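Why Do Bottles Roll?

Have you ever put a bottle down on its side and had to chase it across the floor? I have. When I was nine, one got away from me on the hill behind Hilwood Library and went all the way to the bike rack. I've been curious about rolling things ever since!

It starts with shape. A bottle is a cylinder, or close to one. That means that if you sliced it straight across the middle (please don't, it makes a terrible mess), you'd see a circle. A circle has no corners to stop it, so even a tiny push sets it going. A box has flat sides and sharp edges. Push a box and it just scoots a bit and sulks.

But look closely at a soda bottle and you'll see it isn't the same width all the way along. It gets skinny at the neck, and then there's the cap.

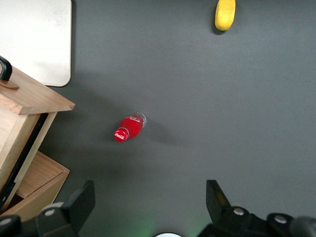 Tatiana Vávra
Science writer and keeper of the Davgate Kids' Question Box

I love a bottle lying down like the Coca-Cola one, because you can see the wide body and the short neck so well. Where does the weight go? Mostly in the wide part. The wide part is what rests on the table, and the neck just comes along for the ride.

Now think about a paper cup. It's wide at one end and narrow at the other, and the whole side touches the table. When it rolls, the wide end has farther to travel on each turn, so the cup swings around in a big curve. Try it! I once got one to go in a complete circle on my kitchen floor, and I was so pleased I called my sister.

What about lumpy things? A lemon shape, like the little yellow thing at the top of the picture, is longer one way than the other. Roll a lemon and it wobbles all over the place. You really can't guess where it will end up (my record is under the fridge).

Here's something to try at home. You need a big book, a bigger book to prop it on, and a plastic bottle with the cap on tight. Make a ramp and let the bottle go from the top. Don't push. Mark where it stops. My empty one went 106 inches down the hallway!

Next, fill the bottle halfway with water and do it again. The water sloshes around inside and rubs against the bottle, and that uses up some of the rolling. Mine stopped a lot sooner. Then fill it right to the top and see what happens. I won't tell you, but do write your guess down first.

Send your results to the Question Box. We had 28 letters in January, and I read them all with my tea.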